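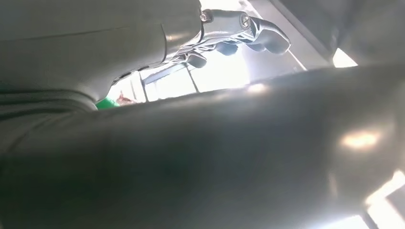
Ticket 26, Clasgate packing kit, trial unit
Opened 16/04/2024 by Demetrius Tran
Priority: high
Site: Avdale

Right hand slow to let go of soft mailer bags. Hard boxes fine. Left hand fine. Fault comes up 3 times in 40 picks, always on the crumpled ones.

Tried so far:
- restarted controller, no change
- grip force down two steps, a bit better then back again
- swapped to the Meltside grip profile, worse

Scale not part of this, it was off for the bag test.
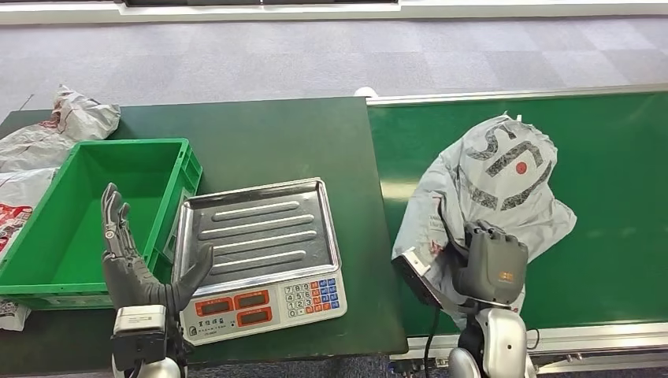 Checked the release timeout aswell. Set to 2 seconds, manual says nothing about bags. Pettigrew support asked for the log and finger angles, both sent. They reckon a firmware fix is coming in November. Too late for us, trial ends before then and we need to say yes or no on buying.

Need from Pettigrew: can we set release per item type? And is a spare hand in the trial price or extra, quote dosnt say.
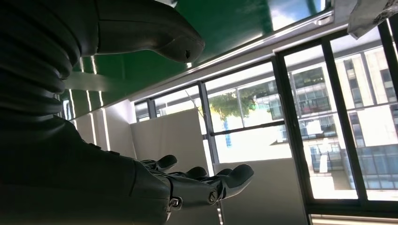
Hand with fingers out, bolts on the side.

Status: open, waiting on supplier. Dont close.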